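**From the practice room – October 26, 2025**

I promised a few of you an update on the new record, so I'd better get on with it. Seven of the pieces are finished and recorded, and two are still giving me trouble. One is the slow waltz I played at the Bellby library in July (some of you asked for the sheet music afterward, and I'm sorry, it changes every time I sit down with it). The other is a setting for cello and piano that Dinesh Amin talked me into over a very long lunch.

Dinesh is playing the cello part himself, and wow, what a sound he gets out of that thing! We spent last weekend going over the middle section, where the piano drops down to just the left hand and he takes the tune. I'd written it too high. He was polite for three run-throughs and then asked if I'd ever met a cellist. So it's down a fourth now and I like it a lot more.

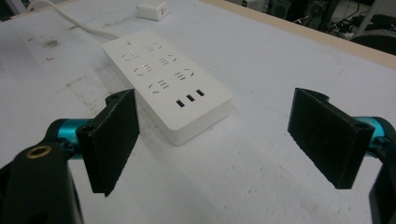 The working title is still "Utstead," after the town where I had my first lessons, though my sister thinks it sounds like a furniture store. If you have a better idea, write back. I do read everything, even if it takes me a while to answer.

Now for the money part. The download presale has reached 233 copies, which floors me, and that pays for the mixing. Pressing the vinyl is a bigger bill, and I'm still $2,000 short, so the LP may come out a few months behind the download. If you've ordered the LP already, your copy is safe and you don't need to do anything.

We're also playing the Mulcahy Room in Zinden later this fall – piano and cello for the first half, then me on my own with the older pieces. I'll send the date as soon as they confirm it. Parking is behind the bakery.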